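Property > Hall and Stores > Inspections > Fire and Electrical

We use cookies to remember your preferences. Accept / Manage settings

Quarterly walk-round, Kimmont building, ground floor and stores
Saturday, March 30, 2024
Inspected by: Widad Salameh
With: Jihad Zein (keys) 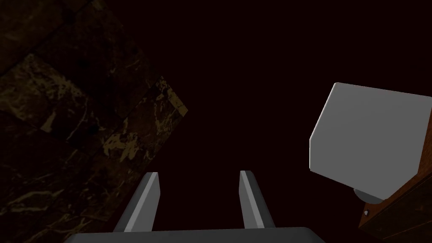
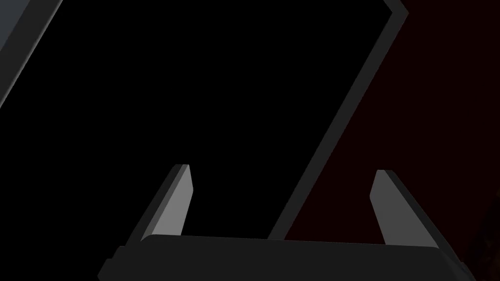

1. Fire exits clear and opening from inside
PASS, front. FAIL, rear. The rear door needed a shoulder. Last quarter's sheet says "eased and oiled". I saw no sign of oil.

2. Extinguishers in place, in date, pins fitted
PASS with comment. Both on their brackets. The tag on the kitchen one is signed by Furtado but the ink has run and I can't read the month. I've ticked it because the gauge is in the green. Somebody should ring them.

3. Emergency lighting, test switch
FAIL. The corridor fitting went out after 26 minutes. I was told the batteries are new. I'd like to see the invoice.

4. Fixed heaters, guards and clearance
PASS. The label asks for 700 mm clear in front and it has that today, with the chairs moved. Whether they stay moved is another matter.

5. Portable heater, store room
FAIL. 2,000 watts, running off an extension lead with two other things plugged into it. Unplugged and labelled. Ettore Fabbri says it has always been run that way, and I don't find that a comfort.

6. Plugs, leads and sockets
PASS except as item 5. The kettle lead is scuffed but sound.

7. Alarm panel
Not tested. Panel reads normal, but it read normal in August when the sounder was disconnected. Vovotier are to attend and do it properly, with someone standing in the far toilets to listen.

8. Stair nosings and handrail
PASS. Third step still lifts slightly at the left. Glue is not a repair.

9. First aid box
FAIL. Plasters, yes. Eyewash out of date. The accident book is blank, which I don't believe for a minute.

Actions
Rear door: Jihad, before the next letting.
Corridor battery: Nayeli Ventura to get a price, and from somewhere other than Ulow this time.
Eyewash: me.
Heater: stays off until I've seen it tested. Please don't peel the label off.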